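4 Was schiefging: der Deckel, das Bedienfeld und ein Not-Halt zu viel

Eigentlich wollte ich diesen Abschnitt kurz halten. Daraus ist nichts geworden, denn die Waschmaschine hat uns mehr Zeit gekostet als alle anderen Geräte in der Harnusen-Versuchsreihe zusammen.

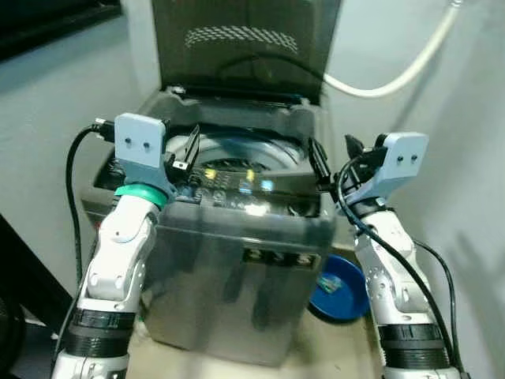 4.1 Aufgabe und Aufbau

Abbildung 1 gibt den Blick der Kopfkamera wieder: Toplader mit hochgeklapptem Deckel, beide Arme an der Maschine, der linke Greiferfinger links auf der Oberseite, dicht am Bedienfeld. Die Aufgabe klingt harmlos. Deckel auf, Programm wählen, Wäsche aus einem Korb oder einer Wanne holen, einfüllen, Deckel zu, starten. Ich hatte dafür im Projektplan zwei Wochen veranschlagt und war mir dabei ziemlich großzügig vorgekommen.

Gesteuert werden die Arme von der Celtix-Strategie, die wir mit 2.000 teleoperierten Vorführungen trainiert haben. Weitere 200 Vorführungen haben wir im Juli nachgelegt, alle nur für das Bedienfeld, weil die Tasten klein sind und in einer Reihe dicht beieinander liegen. Für die Auswertung stehen uns 2.812 autonome Durchläufe zur Verfügung. Bei 2 davon hat der Sicherheitskreis den Versuch hart abgebrochen, und um genau diese beiden geht es mir jetzt.

4.2 Erster Vorfall: Der Finger bleibt liegen

Beim ersten Abbruch sollte der linke Arm die Maschine nur abstützen, während der rechte eine Taste drückt. Das Abstützen haben wir so vorgeführt, und die Strategie hat es auch brav gelernt. Leider hat sie dabei nicht gelernt, wann man wieder loslässt. Der linke Finger drückte weiter auf die Oberseite, die Normalkraft stieg langsam an, und der rechte Arm zog in der Zwischenzeit seine Bewegung durch, als wäre nichts. Irgendwann lag das Moment im linken Handgelenk über dem Grenzwert und der Not-Halt griff.

Im Protokoll sieht man das übrigens wunderschön: eine ganz gerade, ganz gemütlich ansteigende Linie. Ich habe mir die Kurve drei Tage lang angeschaut und zuerst den Kraftsensor verdächtigt, dann die Kalibrierung, dann das Kabel am Greifer. Der Sensor war in Ordnung. Die Kalibrierung auch. Das Kabel habe ich trotzdem getauscht.

Der Fehler lag in den Daten. In fast allen Vorführungen endet die Aufnahme kurz nach dem Tastendruck, und da liegt der linke Finger eben noch auf. Ein Zurückziehen kommt schlicht zu selten vor. Wir schneiden die Aufnahmen seitdem erst dann, wenn beide Arme wieder in Ruhelage sind, und haben zusätzlich eine Kraftbegrenzung eingebaut, die den Arm nachgeben lässt, lange bevor der Sicherheitskreis etwas merkt.

4.3 Zweiter Vorfall: Der Deckel kommt runter

Der zweite Abbruch war unangenehmer. Der rechte Unterarm streifte beim Rückzug die Deckelkante, der Deckel kippte nach vorn und fiel auf den linken Greifer. Verletzt wurde niemand, der Bereich war geräumt, aber der Greiferfinger hatte danach eine Kerbe und ich hatte ein sehr ungutes Gefühl. Bei der Versuchsplanung in Dradville hatten wir nur den Fall betrachtet, dass der Roboter gegen etwas Festes fährt. Ein Teil, das sich von selbst in Bewegung setzt, stand auf keiner Liste.

Dazu kommt die Wahrnehmung. Der Deckel ist dunkel und halb durchsichtig, und unsere Tiefenschätzung kommt damit überhaupt nicht zurecht. Mal sieht sie die Fläche, mal die Wand dahinter, mal irgendetwas dazwischen. Die spiegelnde Front macht es nicht besser. Die Kollisionsprüfung hatte im fraglichen Moment also freie Bahn gemeldet — aus ihrer Sicht war da einfach Luft.

Wir haben den Deckel danach als festes Hindernis aus dem Gerätemodell eingetragen, mit seinem Öffnungswinkel und etwas Sicherheitsabstand. Elegant finde ich das nicht, und bei einem unbekannten Gerät hilft es auch nicht weiter. Eine gelernte Korrektur für transparente Flächen, wie sie im Huang-Datensatz vorgesehen ist, haben wir ausprobiert, aber auf dem gewölbten Muster am oberen Deckelrand lieferte sie bei uns flackernde Werte. Ich würde das gern noch einmal mit besserem Licht versuchen.

4.4 Was wir am Ablauf geändert haben

Beide Vorfälle wurden am selben Tag im Laborprotokoll eingetragen, Stand der hier beschriebenen Änderungen ist der 2023-08-30. Vor jedem Durchlauf wird nun geprüft, ob der Deckel bis zum Anschlag offen steht. Der Rückzug läuft mit halber Geschwindigkeit und zuerst nach außen, dann nach oben. Fällt die Tiefenschätzung über der Maschine aus oder springt sie, hält der Arm an und wartet auf eine Freigabe. Das kostet Zeit, und in den Laufzeiten in Abschnitt 5 ist dieses Warten mit enthalten.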